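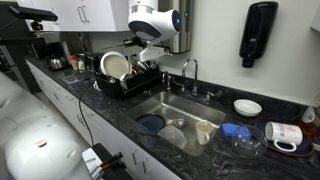 Dish rack on dark stone bench, chalky marks that won't go away

Posted by zister71 in Kitchens & Benchtops
Tuesday, January 17, 2023

Hi all, quick one before I head to work. We moved in last July and the kitchen has a dark stone benchtop, black with grey veins, undermount stainless sink in the middle. Rack lives on the left of the sink because that's the only spot it fits. Problem is wherever the rack feet sit I get a whitish ring, and there's a sort of hazy patch between the rack and the sink edge. Wiping with the sponge does nothing. Comes up lovely when wet, then dries and there it is again.

Tried dish soap, then hot water, then a bit of vinegar on one corner (stopped when my sister yelled at me). No idea what the stone is, landlord says "granite probably". Rack is a black one from Ikeo, no tray under it, just drips where it likes.

Is the stone wrecked or is it just hard water? And do I need to get rid of the rack? Don't really want to, it has the cutlery bit on the right hand side and that's the only part of my kitchen that's organised.

Also second thing — where does everyone keep the sponge. Mine's in a glass bowl on the other side of the sink and it's getting a bit whiffy.

Martim Patrício

Hard water, almost certainly. I had the same on a black bench for years and thought I'd ruined it.

First off no more vinegar. Fine on the tap, not on stone you can't name. If it's granite you probaly got away with it, if it's marble or something like it the vinegar will leave a dull spot and that wants a stone person, not a cleaner.

What worked for me:

Take the rack off and let the bench dry properly, overnight is best. You want to see where the marks are.
Plastic scraper, held nearly flat. An old bank card does it. Go gently over the ring, the crusty part should lift as white powder.
Wipe, dry, look again. Do it a few times before you reach for a product.
If there's still haze use a cleaner made for stone and follow the bottle. I've used the Grondevham one, fine, smells odd.
Dry with a tea towel after. Every time, sorry.

Then seal it, if it's a stone that takes sealer. Put a few drops of water down and leave them 9 or so minutes. If the stone goes darker under the drops it's drinking and wants sealing. If they just sit there leave it alone. Ask the landlord before you seal anything, it's his bench.

Keep the rack. Just get a tray under it with a lip that drains to the sink. And turf out what's underneath once a day, water sits round the feet and that's your ring.

moldovan_4000

just use steel wool mate, 4 minutes, gone. did mine

Martim Patrício

Please don't use steel wool. Polished stone scratches and on a black bench you'll see every one of them when the light's on.

tealadle

Agree with Martim re the tray. I cut up an old silicone baking mat and stuck it under mine, looks daggy but no more rings.

For the sponge — a bowl is ok if you tip it out, but a closed sided one holds the water and the sponge never dries. Mine stands on its edge in a little wire thing now. Wring it out hard, new one every couple of weeks. Or switch to dishcloths and chuck them in the wash, that's what my mum does and her kitchen never smells.

Also don't leave mugs and plates sitting in the sink overnight if your water's hard, you get the same chalky line on those. Dark plates are the worst for it.

zister71

Ok bank card trick is working!! Ring by the front foot nearly gone. Vinegar corner looks the same as the rest so fingers crossed. Will get a tray on the weekend. Does the drip bit have to go right over the sink edge or can it stop just short?

Martim Patrício

Over the edge. Stop short and it runs back underneath.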